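ハンド比較試験 定例打合せ 議事メモ(金曜 13:00〜)

出席:Rhys McPhee、Nahuel Navarrete、Quang Ông、Duyên Giáp(記録)
欠席:Quang Khúc(資料のみ提出)
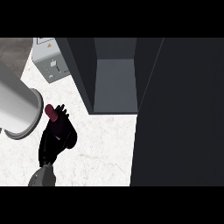 ## 1. 前回からの進捗

- シミュレータ上の試行は累計2,062回。前回の宿題だった接触パラメータの見直しは完了(Navarrete)。
- 多指ハンドはNeker、比較対象の平行二指はOltanexのまま変更なし。アーム側の制御器は両方ともSkaltierで統一した。
- 台所モデルの天板の摩擦係数が二つの設定ファイルで食い違っていた。Ông が修正済み。修正前の23回分は集計から外す。

## 2. ハンドの比較

Navarrete より報告。小さい円筒物の把持では、Neker のほうが姿勢のばらつきに強い。二指は物体が斜めになると指先で回ってしまい、容器の口に近づけた段階で角度がずれる例が多い。

McPhee から、二指の指先パッドを幅広のものに替えれば差は縮まるのではないかとの意見。パッド形状を変えた条件を追加することで合意。

Neker の課題は、指を開くときに外側の指が容器の縁に触れること。失敗として記録した13件を見直したところ、6件がこの接触によるものだった。残りは把持位置のずれと時間切れ。開く順番を変える案と、手首を先に引く案が出た。まず後者を試す。理由は、制御器側の変更だけで済み、ハンドのファームウェアに触らなくてよいため。

## 3. カメラ視点

- 現在の斜め上からの視点では、手の向きによって指先と物体の接触箇所が隠れる。Giáp が手首視点を追加したログを数本取り、固定視点のみの場合と比べる。
- 上下の黒帯は学習に渡す前に切り落とす。切り落とし後の縦横比を Ông が共有フォルダの README に追記する。
- 照明条件は今回は変えない。

## 4. 制御周期

Khúc の資料を回覧。指の制御周期を上げても成功率に目立った変化はなく、計算時間だけが増えている。McPhee は、接触直後の区間だけ周期を上げる方式も見たいとのこと。Khúc 不在のため次回に持ち越し。

## 5. 実機への移行

Nomura の実験室は8月から使用可能。実機に持っていくハンドを一つに絞るか、両方持っていくかで意見が分かれた。Navarrete は両方、McPhee は交換作業の手間を理由に一つを主張。パッド追加条件の結果を見てから決める。

## 宿題

| 担当 | 内容 |
|---|---|
| Navarrete | 手首を先に引く動作の実装と再試行 |
| Ông | 二指パッドのモデル作成、README追記 |
| Giáp | 手首視点のログ取得 |
| McPhee | Nomura の使用時間枠の確認 |
| Khúc | 制御周期の資料に区間別の結果を追加 |

次回も同じ時間。会議室は McPhee が押さえる。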